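4.3 把持判定の誤りと「成功」の内訳

前節で示した成功率は、制御系が自ら出力した判定に基づく値である。Prarauの標準設定では、指の開度が目標値の手前で止まり、かつ駆動電流が閾値を超えた状態が一定時間続けば把持成功と記録される。この条件が確かめているのは指の間に何かが挟まっているということだけで、対象物が意図した部位で、意図した姿勢で保持されているかどうかは問われていない。先行報告の多くがこの値をそのまま性能として掲げているが、筆者らはその慣行に同意しない。

再検証の対象は、双腕構成で記録した2,565試行である。手首カメラの画像を各試行の把持確定時刻で切り出し、InèsとThibaultの二名が独立に判定した。判定者には制御系の出力を伏せた。両者の見解が割れた試行は保留とし、成功にも失敗にも算入していない。小型で軟らかい対象物については、指先が本体ではなく下端の付属部分にかかる把持を「端部把持」と呼び、通常の把持と区別した(図6)。
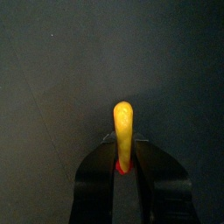 図6 手首カメラから見た端部把持。黄色の対象物の下端にある赤い部分が指の間に挟まれている。

端部把持が厄介なのは、電流波形にほとんど特徴が現れない点にある。硬い対象物の滑りであれば開度の微小な変動として検出できるが、変形する物体では、指が食い込む過程と抜けていく過程とが同じような緩い傾きを描く。Vukoraの滑り検出器を後段に加えた条件も試したものの、警告の大半は腕の加減速に伴うもので、実際の脱落に先立って発報した例は乏しかった。閾値を下げれば検出は増えるが、正常な把持まで中断されるようになり、作業は進まなくなる。供給元の資料にいう「適応型」が何に適応しているのか、筆者らの記録からは読み取れなかった。

双腕作業では、この誤りが相手側の腕に持ち越される。受け渡しの計画は、送り手側の判定が正しいことを前提に受け手側の接近軌道を生成する。対象物が想定より突き出していたり傾いていたりしても、受け手側はそれを知らないまま指を閉じる。最悪の場合には指先同士が接触し、保護停止に至る。停止後の再開手順にも問題があった。保護停止を解除すると把持フラグが停止前の値のまま復元され、対象物が落ちていても「保持中」として動作が続行される。この挙動は二つの版のいずれでも再現し、設定項目からは変更できなかった。

人が作業域の外側で別の仕事をしている環境では、この点を軽く見るべきではないと考える。対象物は軽く、落下そのものによる危険は小さい。問題にしたいのは、系の内部状態と机上の実態が食い違ったまま腕が動くことである。図7の配置では、二本の腕が一つの机を共有し、右側は幕で閉じられていない。
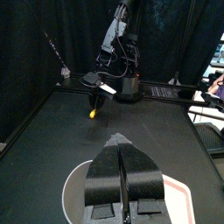
図7 双腕構成の作業域。手前側の手首カメラによる。奥の腕が黄色の対象物を保持している。

Kalliopi Sarantisは草稿への意見として、端部把持を失敗に数えるのは厳しすぎるのではないか、と述べた。目標位置まで運べたのなら、どこをつかんでいようと作業としては成立している、というのがその趣旨である。この指摘には一理あり、搬送のみを目的とする条件については、到達の可否による集計を付録に併記した。ただし、到達できた試行を根拠に把持判定の信頼性を論じることはできない。たまたま落ちなかった把持と、落ちないように行われた把持とは、現在の記録形式では同じ一行として残るからである。

なお、再検証は一種類の指先形状に限っており、より柔らかい指先で同じ傾向が出るかどうかは確認していない。Lecomte製の触覚パッドを用いた追試は準備中であり、把持フラグの復元については、解除時に必ず未把持へ戻す修正を上位の制御プログラム側で施した。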